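The Incense Problem

January is when I go through the craft drawer, and the craft drawer is where I found the incense. A whole bundle of black sticks, bought from a stall in a fit of self-improvement, never lit. The label had come off. They smelled of cedar, or possibly of the drawer.

I should explain my history with burning things indoors. My last apartment had a smoke detector that objected to toast. The one before it had a landlord, Toon Prins, who objected to everything else, and who once sent me a 1,449-word email on the subject of tea lights. I kept it. It has footnotes.

So I have rules now, and they're mostly about the table.

The mat

Whatever burns, burns on the yellow mat. It came from Wodon, it covers most of the white table, and it was sold to me as wipe-clean, a claim I have tested with a sponge, a different sponge, and the blue stuff under the sink. The smudges are faint, I'll give it that. The spots up in the left corner are what I'd call permanent residents.

I did look at replacing it. Prurnex makes a gray one for 72 dollars, and for 72 dollars I can learn to love a smudge.

The cards

I had 200 cards printed that say "Handmade," back when I was going to sell things. You'll notice the flaw in having a machine print the word for you. The minimum order was 200 and my total sales came to three, two of them to my sister, so there are cards in every room of the house. They make decent bookmarks. They are also white cardstock, and should live nowhere near a flame, a rule I wrote down and stuck to the fridge with -- well, you can guess what I wrote it on.

The table, in use

Black sticks go in the clear plastic box to the right of the mat, glass at the back by the wall. Only one of the two thin black wires is lit, with a small orange flame at the tip, and a Handmade card has made its way right up to the little red and pink wrapped thing they stick out of. See fridge. 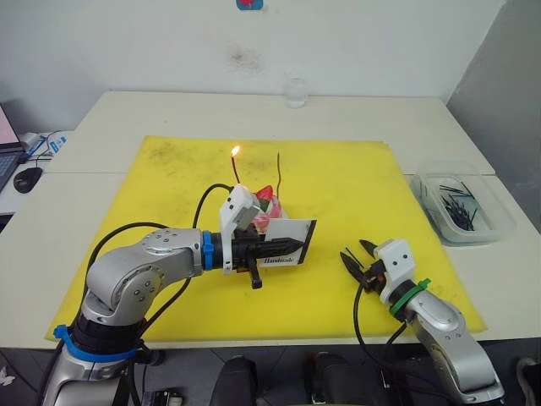 What I'd do differently

Get a lid for the box. Tran sells one that nearly fits, in the sense that it fits a different box.

Move the cards to the closet, behind the vacuum, with the rest of my business plan.

And write down what I buy. I've been through the drawer twice now looking for that incense label, and all I've found is a receipt from Verus for a candle snuffer I don't seem to own.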